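Washing less, and other things I learned in a small apartment

04/12/2022

When I moved to Kivville I had one big suitcase and a strong opinion about laundry. In my parents' home the washing machine was running almost every day. A shirt was worn once and then it was dirty, this was the law. I never asked if it was a good law.

My new apartment had no machine. The closest laundromat, Adebisi, is a walk of 4 bus stops, and I mean walk, because the bus does not like that street. After the first month I began to look at my clothes in a different way. Is this sweater dirty, or did I only wear it? These are two different questions, and it took me many years of life to separate them.

So I want to write down how I do it now. I am not an expert in textiles. I only have soft clothes that I like and I want to keep them for a long time.

The soft things are the difficult ones. A cotton T-shirt forgives you everything. But anything fuzzy, with elastic, that you wear at home in the evening – this kind of clothing gets old very fast if you wash it hot. I lost one good pair of pants like this, from a shop called Sedura which I think does not exist anymore. The fabric was fine but the waist became like an old rubber band, and I had to hold them with one hand when I carried my tea.

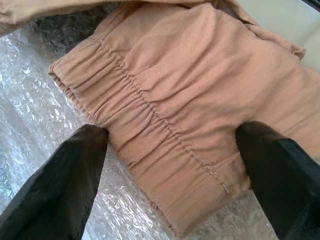 Soft knit, camel color, with the gathered waistband.

Now I wash all such clothes cold, inside out, with half of the detergent that the bottle recommends. The bottle always recommends too much. I don't put them in the dryer at all. I lay them flat on a towel, and I turn them over before I go to sleep. In April the air in my apartment is dry enough and by morning they are ready. In winter I have to wait until the evening.

Elastic does not like to hang either. If you hang heavy wet pants by the waist, the whole weight pulls on it for many hours. My grandmother in Jurkow knew this very well and pinned everything by the legs. I thought it was only her way to make the yard look strange.

Between washes I air the clothes. I open the window, I put the sweater over the back of a chair, and I leave it there for one night. If it still smells like soup in the morning, then it goes to the basket. Most of the time it does not smell like soup.

I should say something about the basket too, because I had a wrong idea about it. For years I used a tall one with a lid, and I was proud of it since it looked tidy. But clothes at the bottom were there for weeks, a little damp sometimes, and I forgot them. A basket should be open, in my opinion. You should see what is in it and feel a small guilt. Also it should stand a bit higher than the floor if your back is like mine.
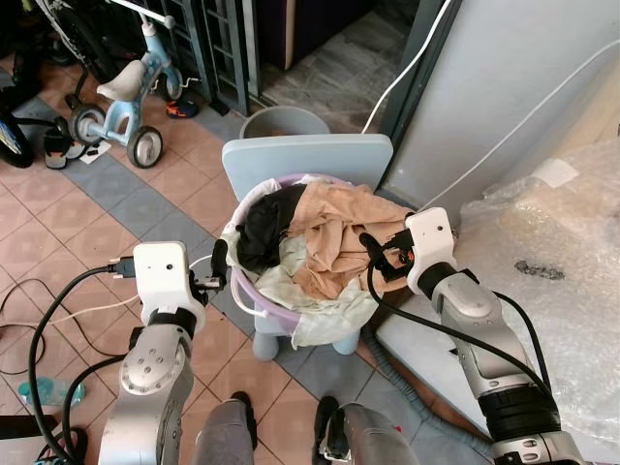 What I still do wrong

I would like to say that I sort by color. I sort by mood. There is a light pile and a dark pile, and then there is a third pile of things which I cannot decide about, and this third pile is every time the biggest one. One red sock taught me a lesson two years ago, but I learned it only for red.

I also let the clean clothes wait too long. The washing takes one hour and the folding takes 2 days. I come home, I put everything down, and I say to myself that I will only drink a coffee first. Then I take clean socks directly from the heap, every morning, until there is no heap and the problem is solved without me. I know people who fold already at the laundromat, on those long tables, and I admire them. I feel shy there. I don't want to fold my underwear next to a person who is reading a newspaper. 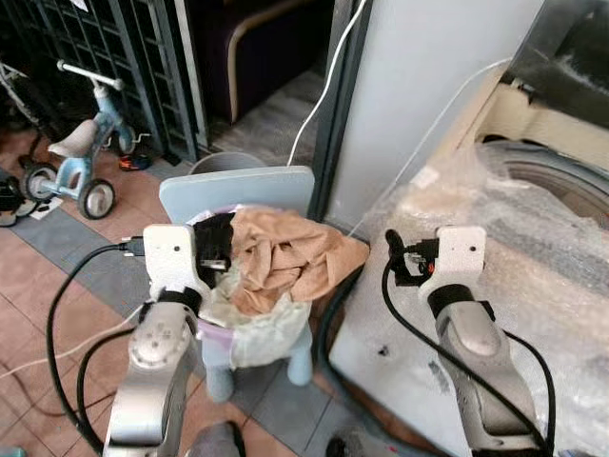

Still, I go to wash much less than before. Last year I kept my receipts from Adebisi in a jar, and in the end they were 116 dollars for the whole year, with soap. I expected double. My clothes look better also, the black ones are still black and the knees of my home pants are not yet transparent.

Next I want to learn how to mend a small hole in a knit without making a bigger one. I bought the needle already. If you have a good method for thin wool, please write it in the comments, but explain it slowly, I am a beginner and my lamp is not very strong.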